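Reviewed May 28, 2023

# Zavholm two-arm room robot, with the Murkora rehearsal software

We run furnished short-stay apartments, and turning a unit over between guests is most of our labor. In March we leased one Zavholm and bought a seat of Murkora, the program where you rehearse a job on a simulated robot before sending the real one upstairs. I schedule the cleaning crew, so this review is mostly about what the pair did to their day.

The robot handles tabletops and nothing else. It moves small items off a surface and puts them back. It does not do beds, bathrooms or trash. On the units we have set up, a cleaner gets to skip the living room table and start in the kitchen. Units with glass tables we left out entirely.

Setup takes longer than the sales sheet suggests. Every apartment layout has to be built in Murkora first, and the first one took us 3 days. Later ones took 2. Rory Gunn used to clean full time and now spends two mornings a week at a desk building rooms. He asked for that and got a raise with it, but his old hours went to the rest of the crew, and it was June's schedule before I had that evened out.

The rehearsal view looks out over the robot's own white body, with both arms reaching ahead. You learn to judge distance from it, though it takes a while.

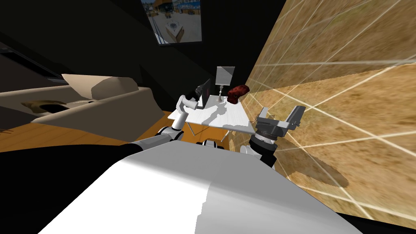
Lamps are what we rehearse most. A gripper that comes in low can catch the stem, so Rory now runs any table with a lamp on it four times before he signs it off.

Niall Niven: The software is fine. My complaint is the pace. I used to do a room in my own order, and now I plan around where the robot is. I'd want the crew in on the layouts from the start, before the schedule gets written.

I agree with that, and we have changed it. Cleaners now see each layout before it goes live and can send it back.

Murkora gets 4 out of 6 from me, the robot 3. Support was quick by email and slow by phone.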